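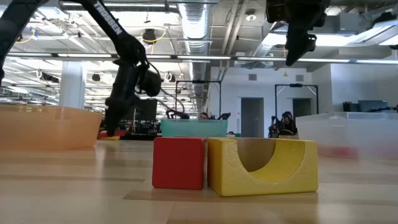 ok budget thread. planning the next round of arm stations for August and I keep getting the same DMs so putting it all in one place

first thing. the arms are NOT the whole number. everyone prices the arms, gets a yes, then spends two months asking for little stuff

our little stuff list from last round: bins, foam blocks, frames, camera mounts, cables, more cables, table rails, power strips. came to $783 per station and I had zero of it in the original request

bins were the cheap part. get see through ones in diffrent colors, get spares, move on. do not let anyone hold a meeting about bins

spare fingers tho. budget for spare fingers. and servos. I put $290 a station for spares and got asked why so high. it was gone before the quarter was

quotes so far: Jevwood for tables and frames, Nevemov for mounts + cabling. Jevwood is slower but the frames show up square. Nevemov answers email same day and then ships in pieces, 2 boxes, then another box, then an invoice for a box I never got

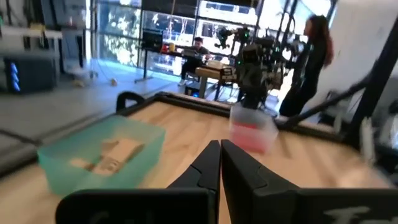
also floor space. measure with the chairs OUT. people sit at these things for hours and somebody always needs to get past with a cart. I drew our first layout with no chairs in it like a genius

someone asked why not just get a used Baxter and call it a day. looked into it. big footprint, and I don't want to be hunting parts for something that old. pass

the Casville office wants the same setup as us so trying to order together. freight for one pallet vs two is nearly the same. they still haven't sent me their door width. Casville if you're reading this, door width pls

power: ask for more than 800 watts a station if you're running a desktop next to it. and find out what else is on that circuit BEFORE you sign anything. ours shares with the kitchen

template I'm using now, steal it:
arms
computer + monitors
table, frame, rails
cameras, mounts, cables
task stuff (bins, blocks, whatever)
spares
freight
chairs!!

still no line for setup hours. finance wants it under labor, I want it under equipment so it gets approved with everyting else. will post whichever way that goes

ok back to chasing quotes. sheet goes up tonight around 9 if the numbers add up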